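The seven-seat sum

Gelico wants family buyers to believe that the Prirnen is a proper seven-seater at the price of a five. Brodie Lockyer spent a wet July week in one to find out who is meant to sit in the back.

Every car maker has a seven-seater now, or says it has. The Prirnen is the latest, a stretched version of the Paewai hatchback with two extra chairs bolted in where the boot used to be. Gelico has added 19 centimetres between the wheels and is very proud of them. I'd like to know where they went.

Up front there is little to complain about. The seats are firm, the view out is good and the heater has real knobs. The middle row slides, though you have to choose who suffers. Push it back and your own children are comfortable while someone else's have their knees under their chins. My nephew, who is 13 and not tall, lasted as far as the Cinham ring road before asking to swap.

Then there's the luggage. With all seven seats up, the boot will take a row of shopping bags and a thin coat. Gelico's brochure quotes 1,412 litres, and you have to read the small print to learn that this is with five of the seats folded flat. It's a van's figure, printed beside a picture of a smiling family.

The engine is the same three-cylinder turbo as in the Paewai, and it was never a strong one. Driving alone I had no trouble. Loaded up on the hill out of Cinham it wanted third gear and a good deal of noise, and the lorry behind us was not impressed. I was promised 45 miles to the gallon. I didn't see it once, even on the motorway with the air conditioning off.

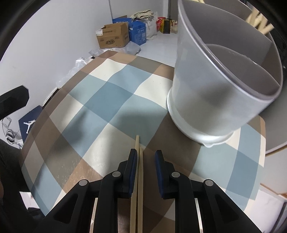

The ride is better than I expected – softer than the hatchback's, and quiet over broken tarmac. Steering is light, parking is easy and the reversing camera is clear, even in rain. If you regularly carry four people and a dog, I can see the point of it.

But then the five-seat Paewai estate does that too, for less money and with a bigger boot. The dealer in Cinham had two on the forecourt, and I had a longer look at those than he probably wanted me to.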